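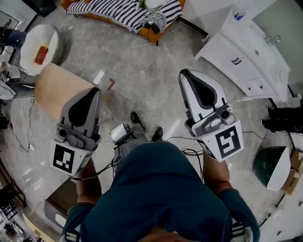 The Potitz Kit at Work

Gallery | Kit contents | Rental and purchase | Contact

Welcome to the Potitz gallery, and thank you for stopping by! We get a lot of mail asking what it's like to work with a pair of these grippers once they're out of the case and on a real floor, with furniture and cables and other people's feet nearby, and a spec sheet doesn't go very far toward answering that. So this page is for the curious: people wondering whether the kit would suit their lab, their company, or in a couple of lovely cases their spare bedroom.

For anyone who came in through a side door, Potitz is a pair of hand-held grippers made by us at Irnitetti. A person wears and carries the kit, does ordinary jobs with it, and comes away with recordings that can be used to teach a robot arm the same jobs. You don't need the arm to make the recordings. Plenty of our renters don't own one yet, and a few tell us they're in no hurry.

Two hands, working low

A pair of grippers in use over a marble floor, one in each hand, seen from overhead. There's a small red L-shaped piece lying by the left gripper, and a wooden stool or box close behind it. Floor-level work like this is harder than tabletop work and asks more of your back, so do bend your knees and trade off with a partner if you can.

The fins

The tall fin-shaped piece at the front of each gripper, the one with the black teardrop panel, is what most people ask about first. It gives a little when it meets something, and after an hour or so you stop thinking about it and start reaching for things the way you would with your fingers (well, with mittens on). Replacement fins come in two stiffnesses. We send the softer ones by default, and we'd suggest living with those for a while before you order the others.

Cameras and markers

Each gripper has its own small camera, mounted just behind the fin, and a square black-and-white marker on the white body below it. Keep the markers clean. A dry cloth is plenty, and please, please don't use glass cleaner on them. We've had markers come back gray and smeary from people who were only trying to be nice to us! A scratched marker can be swapped in a minute or so, and there's a spare sheet in the lid pocket of every case.

Cables along the arms

The black cables run back along the forearms. We do hear from people who'd like a version with no cables at all, and we'd like one too, but for now this is how we keep long sessions going without stopping to charge anything. Our advice is to put the straps on first, then the grippers, then swing both arms in a big silly circle before you start. If something tugs, fix it now. Whatever cable is left over on the floor should lie behind you or off to one side, where you won't be stepping backward.

The little screen at the waist

Clipped by the waist is the handheld unit with its screen. It runs Kirnance, our recording software, and it's where you start and stop a take and look over what you just got. Kirnance keeps every take until you tell it otherwise, even the terrible ones, and we've come to be fond of that, as some of our best material has been sitting in takes that the person wearing the kit was ready to throw away. Left-handed users can clip it on the other side and flip the layout in the settings menu.

Working around furniture

People often write to ask whether they need a cleared, evenly lit studio. You don't. A couch with a striped blanket, a bathroom vanity, boxes here and there, other people sitting nearby: all of that is the sort of place a robot will have to cope with one day, and it makes for better recordings in our opinion. Shiny floors can be a nuisance when strong light bounces off them. If your takes come back with warnings, try pulling a curtain before you try anything more complicated.

What's in the case

Two grippers, left and right. Two shoulder straps with a waist clip. The handheld unit with Kirnance already installed. Spare fins, the marker sheet, a cable set and a printed guide, which we rewrote in April after a kind reader pointed out that the old one explained how to turn everything off before it explained how to turn it on.

Each gripper weighs a little over 600 grams. It doesn't sound like much, and for the first half hour it isn't, but we'd still plan on short sessions for your first couple of days. The storage in the handheld unit holds 100 hours of recording, so you'll want a rest long before it does.

Renting and buying

Kits can be rented by the month or bought outright from our Atanasov workshop, where they're also checked, cleaned and repaired. Rental includes one free fin replacement and as many emails to us as you like. If you decide to keep the kit, the first month's rent comes off the price. Schools should write before ordering, as we have a separate price list for them and would hate for you to miss it.

We've packed 646 kits to date, and each one still gets turned on and tried by a person before the lid goes down. It makes us slower than we could be. Orders placed in the first half of the month normally leave in the second half, and we'll write to you if that slips.

Using gallery material

You're welcome to use anything from this page in a talk, a class or a proposal, with a credit to Irnitetti. For larger files, write to the workshop and mention "gallery" in the subject line so it lands in the right inbox. And if you've got a Potitz kit of your own and would like to see your setup here, do send it along. Messy rooms very welcome.

Back to top | Kit contents | Rental and purchase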